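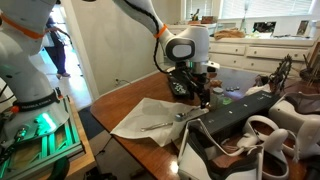 Glossy dining table as a work table: sheet, mat, or just let it go?

Skiltside Forums > Furniture & Finishes > Living With It

tansyfield
Posted 03/05/2021

Hello all, long-time reader and very occasional poster. I'm after opinions on the big reddish-brown table, and I know I'll get them here!

Some background. It came to us from an office that was closing down, and the label underneath says Clerkau, which I can't find a thing about. It's real wood with a very shiny finish, and at the left end the corner has a funny rounded angle to it that I have grown fond of. It was meant to be for dinners. We have had maybe a handful of dinners on it, and the rest of the time it's the place where all the small work happens, so it's covered in tools and containers and headsets and whatever else got set down on the way through. It's 30 inches high, a bit tall for our chairs but lovely for standing at.

For a while now I've kept an old white sheet spread over the left half, and I do the fiddly work on that. Little pieces go in the black tray, other bits in the glass jar. It works all right, but the sheet creases up and slides on the gloss, and I'm forever tugging it back. I also wonder whether grit gets under it and does the same harm I'm trying to prevent.

So, three questions, or maybe it's only one. Is cloth any real protection on a high-gloss finish? Would I be better off with a mat? And has anyone managed to keep a table like this nice while using it hard every day, or should I make my peace with it?

----

porchlight53
Replied

Welcome out of lurking! What a handsome table, and I do like that corner. Ours growing up had square ones at exactly the height of a child's forehead.

On the cloth, I'd say yes and no. A sheet will stop you from scuffing the top with a tool when you lay it down, and it'll give small parts something to settle into so they don't skate off toward the floor. It won't do a thing against a dropped screwdriver or anything with solvent in it, which goes through cotton in about the time it takes to say a bad word. I used a folded flannel blanket under my sewing machine for years and the finish beneath it was perfect except for one cloudy patch where a can of spray starch had sat. So cloth for scratches, something else for liquids.

If you stay with the sheet, iron it. I know, I know. But a wrinkle is where the tiny pieces go to hide, and white is such a good color for finding them on that it seems a shame to waste it.

----

mudroom_mike_shed
Replied

I'm going to be the grouch. Take the sheet off and use the table. That finish looks thick, and thick gloss is tougher than people give it credit for. Every table I've owned that was kept under a cloth ended up looking worse than the ones that weren't, and I put that down to grit. You brush crumbs off a bare top without thinking. You never lift the cloth to do it.

A worktable ought to look like one. Mine has a burn, a saw line and a ring of blue paint, and I could tell you the story of each.

----

tansyfield
Replied

Oh, I do see the charm of that, and your table sounds like a good one to sit at. I think I'd feel differently if I'd made the marks on something plainer. With a shine like this every little scratch catches the light from the window and I stand there looking at it with my coffee.

porchlight, the iron it is. Never thought about the wrinkles hiding things, and I have lost more than one small piece that way (found it in the wash later, or rather the washer found it).

----

oldvarnish
Replied

Mike's half right, if he'll allow me. The grit problem is real. Where I part ways is with "thick gloss is tough." Some are and some aren't, and you can't tell from a photo. If it's a polyester finish, as on a lot of conference tables, it's hard and a bit brittle: it shrugs off light scuffs and then chips when something heavy lands on it. If it's lacquer, it'll be softer, and it will hate alcohol, nail polish remover and some of the cheaper rubber mats.

That last one matters for your mat question, tansyfield. Please don't put just any rubber or vinyl mat on there and leave it. Plasticizer moves out of the mat and into the finish, and you get a dull, sticky shape the exact size of the mat. I've had people bring me tables with a perfect rectangle in the middle and ask me to rub it out, and there's no rubbing it out, you're into refinishing. Test a small piece underneath or at the back edge, with a book on top, for a couple of weeks.

To find out what finish you have, put a drop of denatured alcohol somewhere that never shows and give it a minute. If it goes tacky, it's shellac or a lacquer with some shellac in its past. If nothing happens, you still don't know everything, but you can relax a little.

----

bramble_and_co
Replied

I have gone through this whole saga with a walnut table, so here's what I ended up with, for what it's worth.

Bottom layer is a piece of wool felt, cut to about where I work and no bigger. Over that I have a Wonex bench mat, the gray silicone one. I paid 83 dollars for it and complained for a month, and I'd buy it again tomorrow. The felt keeps the silicone from touching the finish and the silicone keeps the wet things off the felt. On top, when I'm doing very small work, goes a white pillowcase, and I clip it at the front edge so it can't creep.

The clips were what changed my life. Look for the tablecloth kind with a bit of padding inside. Your rounded corner may give you some trouble there, so I'd clip along the straight front and leave the corner be.

----

mudroom_mike_shed
Replied

Eighty-three dollars for a mat. I have bought tables for less than that. I bought the table I'm typing on for less than that.

Get a sheet of hardboard from the lumberyard, round the corners off with sandpaper, glue felt to the bottom, done. When it's ruined you flip it or throw it out. And you can lift it off with everything still on it when company comes, which you can't do with a floppy mat.

----

bramble_and_co
Replied

All right, that last point is a good one and I'm a little annoyed I didn't think of it! Though I'd like to see you carry a full board through my kitchen doorway without losing half of it to the dog.

----

porchlight53
Replied

Could I put in a word about the jar? I'm a great believer in clear glass for anything small. I've tried the little drawers with labels and I've tried tins, and with tins I end up opening every single one. Glass you just look at. The only thing I'd say is to stick a felt dot on the bottom of it, and on the bottom of anything else heavy that lives on that shine. A jar that gets pushed aside ten times a day makes a surprising little gray trail.

Same goes for the tray. And if you set long thin metal tools straight down, a strip of folded dishcloth along the back gives them a place to rest. My grandmother laid out her button hooks that way, all pointing in the same direction, and woe betide the grandchild who turned one around.

----

tansyfield
Replied

Felt dots! I have a whole packet in the drawer from when we did the chair legs. Going to do that tonight.

I tried the alcohol test underneath, near where the leg meets the top, and nothing happened at all. I also ran a fingernail along the edge of the Clerkau label and there's a line of some amber stuff there that looks like it dripped, if that tells anybody anything.

Leaning toward the hardboard with felt, and then my sheet over the top of it, ironed (yes, ironed) and tucked under the board so it can't wander. It seems to me that takes in a little from everyone.

----

oldvarnish
Replied

That's a sound plan. The amber drip makes me think of a brushed varnish under whatever was sprayed later, so somebody may have touched it up in its office days. No reason to worry.

For cleaning, a barely damp cloth and then a dry one. Skip the silicone sprays, please. They look wonderful for an afternoon and they make any future repair a misery. If you want a bit more shine, the Moriarty paste in the flat tin is plain wax with nothing odd in it, but on a gloss top you'd need it twice a year at the very most.

----

mudroom_mike_shed
Replied

Tucking the sheet under is smart. I take back some of the grouching. Go with the quarter-inch board, the thin one curls. If your lumberyard cuts to size, keep it an inch or so shy of the front so you don't catch your sleeve on it.

I still say you'll like the table better once it has one good scratch and you can stop waiting for it.

----

kettlewick
Replied

Reading along with interest, as I have a similar table that spent 90 days under a vinyl cloth while we had the painters in, and there is now a pattern of little daisies in the finish. They're quite pretty if the light's right. oldvarnish, is there any hope, or do I own a daisy table?

----

oldvarnish
Replied

Start a new thread with a picture taken from a low angle, and tell us what the cloth was backed with. Sometimes the print is only sitting on the surface and comes off with mineral spirits and patience. If you can feel the daisies with your fingertip, you own a daisy table.

----

tansyfield
Replied

Dots are on, jar and tray both, and the jar makes a lovely soft sound now when it's put down. Board gets picked up on Saturday. I'll come back when it's had some use, probably September at the rate I do things, and let you know how the finish underneath is holding up.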